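Clerau Community Help
Tea and Table Practice > Temperature and Timing

Sencha turns bitter on the second infusion

Svyatoslav Karpenko
2026-03-15
I use 4 g of leaf in a small side-handle pot. First infusion is at 80 °C for one minute and tastes fine. The second, same water and same time, is harsh. I have followed the Nurico brewing card to the letter.

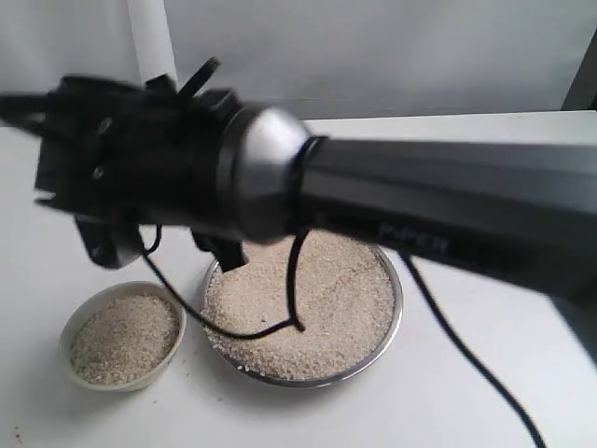

The kettle is variable temperature and I checked it against a probe. Water is soft. I leave the lid on between infusions while I serve guests. Is the leaf at fault or the method?

Hafiz Kwok
Method. After the first pour the leaf is already open, so extraction starts at once. Cut the second infusion to 22 seconds and keep the temperature where it is.

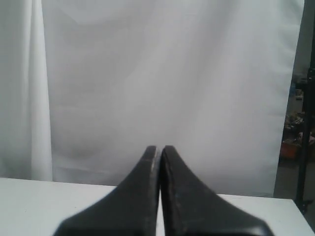

Black gripper fingers, tips almost touching, over a white table

Two further points. Drain the pot to the last drop, or the remaining liquid keeps steeping and goes into the next cup. Take the lid off while you serve. A closed pot holds heat and cooks the leaf. 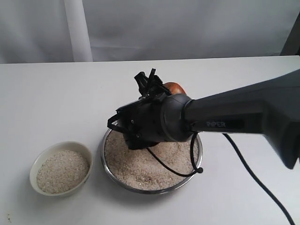 For several guests, fill the cups in rotation, a little in each, then reverse the order. Otherwise the last cup is much stronger than the first, and this gets mistaken for bitterness in the leaf.

etulby_836
Buy better tea. The Chong stuff from last October never went bitter on me. If you have to keep what you have, do this:

1. Warm the pot, empty it, add leaf.
2. Pour, wait one minute, drain fully, lid off.
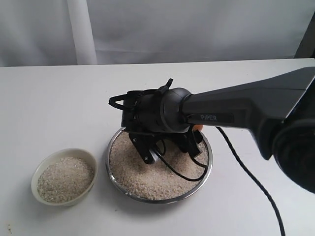 3. Pour again, drain almost immediately.
4. Third time use hotter water and wait as long as you like.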